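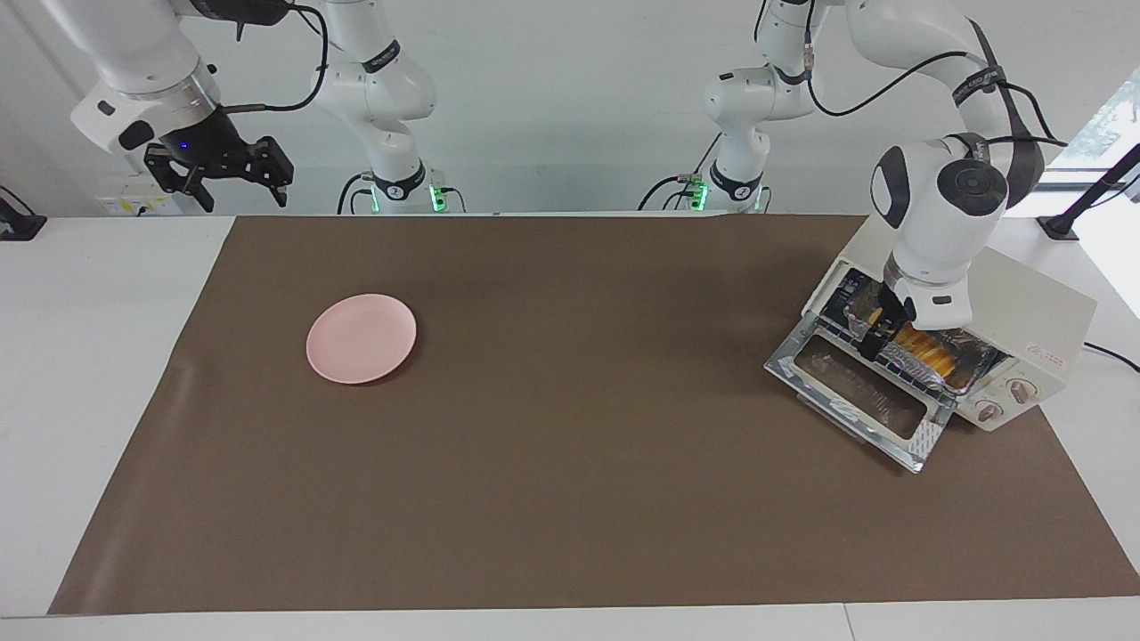

Figure 1. Two-arm cell, tray-handling task. The left arm is at the open oven; the right arm is clear of it.

Dernex Cell Safety Rules — Progress Report to Kadbridge
Period ending 04/02/2018

1. Status
Draft 2 of the operating rules for two-arm cells was issued to both sites in January. Porolholm has adopted it in full. Wickramasinghe has adopted all but section 6 (heated appliances), pending a review of its power isolation.

2. Work done
The rules were checked against 310 logged runs of the tray task. Deviations were recorded in 30 of them. Most concerned the start checklist: the appliance door position was not entered before the arms were enabled. The checklist now has a separate line for it.

Section 4 has been reworded. Only one arm may enter an appliance opening at a time. The other holds outside the shared zone with its gripper empty — a closed gripper is no longer required.

Cable routing is now part of the weekly inspection. Appliance power cables must leave the table on the side away from the plate position.

3. Open items
Speed limit near glass doors. The draft value of 50 mm/s is workable but slows the task. Comments from Wickramasinghe are outstanding.
Mat replacement. No criterion agreed for creases or raised corners.

4. Spending
2985 USD spent in the period, on inspection hours and printing. No change to the budget is requested.

5. Next period
Close section 6, issue draft 3, and repeat the log check at Porolholm.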